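Inicio Asignaturas Laboratorio Materiales Avisos Contacto

Buscar en los apuntes... Buscar

Robótica de servicio · Apuntes de clase
Sesión 3: ropa, pinzas y la lavadora
Versión del 15 de marzo de 2024

Bueno, vamos con la sesión larga, la de la colada. Os dejo aquí lo que conté en la pizarra un poco más ordenado (un poco, que tampoco prometo milagros) y lo que tenéis que entregar. Si faltasteis, leedlo entero antes de venir al laboratorio, porque voy a dar por sabido lo de las pinzas y no quiero gastar media hora en repetirlo.

Por qué la ropa es tan fastidiosa

Hasta ahora habéis trabajado con cubos y piezas rígidas. Con un cubo sabéis la posición y la orientación y ya está, seis números y a correr. Una camiseta no tiene seis números. Tiene tantos que en la práctica dejamos de contarlos y nos conformamos con saber tres o cuatro cosas útiles: dónde hay un pliegue que se deje coger, hacia dónde cuelga el resto, si la tela se ha enganchado en algo.

Cuando el robot coge un pliegue, además, la prenda cambia de forma entera. O sea que el plan que habíais calculado con la prenda en reposo se queda viejo en cuanto la levantáis. Meifang Guo preguntó si no se podía simular todo de antemano y la respuesta corta es que se puede, pero la simulación de tela que tenemos en Rajan va lenta y se lleva regular con los choques de la tela consigo misma. Para la práctica nos sirve de orientación y poco más. ¡Aun así, probadla! Se aprende muchísimo viendo cómo se equivoca.

Lo que ve la muñeca y lo que ve la cabeza

Trabajamos con dos puntos de vista. La cámara de muñeca está pegada a la acción y eso es estupendo para el último tramo del agarre, cuando lo que importa es si los dedos van a caer a un lado o a otro del pliegue. A cambio, pierde el contexto enseguida. Si la superficie se acerca demasiado, llena toda la imagen, se come la luz y os quedáis con manchas grises. Y si el brazo se mueve deprisa, el fondo se convierte en rayas, aunque los dedos sigan nítidos porque viajan con la cámara. Esto último lo confundís mucho: unos dedos bien enfocados no garantizan que el resto de la imagen valga para algo.

La de cabeza os da la situación general, con los dos brazos y el electrodoméstico. Lo malo es que los propios brazos tapan cosas, y justo en el peor momento. Kauko Kokkonen propuso apartar el codo y me pareció buena idea, lo tenéis como mejora opcional.

Otra trampa: el cuerpo del robot también sale en las imágenes de muñeca. Carcasas, cilindros, tapas transparentes con reflejos... Si entrenáis un detector de tela sin enmascarar todo eso, os va a marcar como ropa cualquier cosa gris y curvada. Mirad las imágenes una por una antes de etiquetar, de verdad, con calma y con un café.

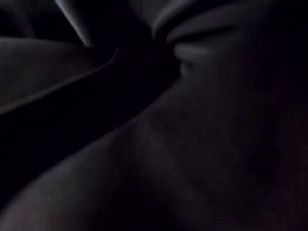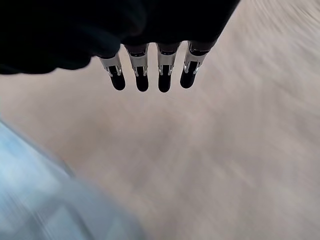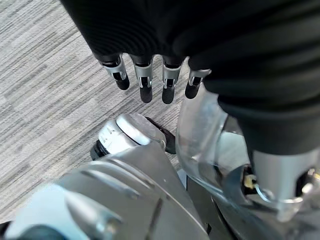
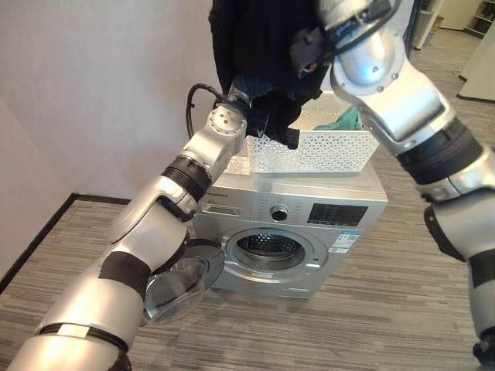
Las tres primeras son de muñeca. La última es de cabeza, con la prenda negra sujeta por las dos pinzas.

Etiquetado

Cada grupo recibe 100 imágenes de un total de 593. El reparto está hecho y no se cambia, que el curso pasado fue un mercadillo. Las etiquetas que vamos a usar:

- tela: se distingue material textil con seguridad.
- dudoso: hay pliegues o formas blandas, pero no pondríais la mano en el fuego.
- robot: dedos, carcasa, brazo, cualquier parte del cuerpo.
- entorno: suelo, pared, mueble, electrodoméstico.
- movida: la imagen tiene tanto desenfoque que no merece la pena segmentarla entera. Marcad solo lo nítido.

Una misma imagen puede llevar varias. La etiqueta «dudoso» está para usarla, me encanta que la uséis. Prefiero mil veces un «dudoso» bien puesto que un «tela» a ojo en una imagen oscura. Struan Dalgleish me enseñó una en la que llevaba un buen rato buscando la costura y no había manera, y esa es dudosa y a otra cosa.

Un detalle con las superficies azul claro de la esquina inferior: no deis por hecho que es siempre lo mismo en todas las tomas. Si no se ve el contorno, dudoso.

Agarre con dos brazos

Para la segunda parte vais a programar la secuencia de pasar la prenda de un brazo al otro. El esquema es el de la pizarra:

1. El brazo A coge un pliegue y sube despacio.
2. La cámara de cabeza busca un segundo punto de agarre en la parte que cuelga.
3. El brazo B se acerca de lado, nunca por debajo.
4. B cierra. Esperad 400 milisegundos antes de mover nada.
5. A y B se separan hasta que la tela deja de hacer bolsa. Ojo con pasarse, que tirar de más es el fallo clásico.

En el paso 3 mucha gente entra por debajo porque el camino es más corto. Pues sí, es más corto, y también es donde están la cesta y la tapa de la lavadora. Cameron Mowat tiene en el repositorio una función que comprueba esa distancia y os la dejo usar citándola en la memoria.

La puerta de la lavadora, para esta práctica, la abrimos nosotros a mano antes de arrancar. Abrirla con el robot es tema de abril y lleva su propia sesión, con Remo Colombo, que viene a contarnos lo de las bisagras.

Qué se entrega

Un PDF con la memoria, vuestras etiquetas en el formato de siempre y el programa de la secuencia. En la memoria quiero al menos 3 imágenes en las que no os pusierais de acuerdo dentro del grupo, con lo que defendía cada uno. Esa parte cuenta bastante, y suele ser la más divertida de leer.

Lo subís a Clitex, en la carpeta de vuestro grupo. Por correo no, por favor, que luego se me pierde. Si la subida falla con archivos grandes, partidlos en dos y me avisáis en clase.

Materiales recientes
Sesión 1: cinemática sin lágrimas
Sesión 2: coger cubos con Dakirmont
Guía rápida de Skustoten para grabar trayectorias
Cómo enmascarar el cuerpo del robot
Avisos del laboratorio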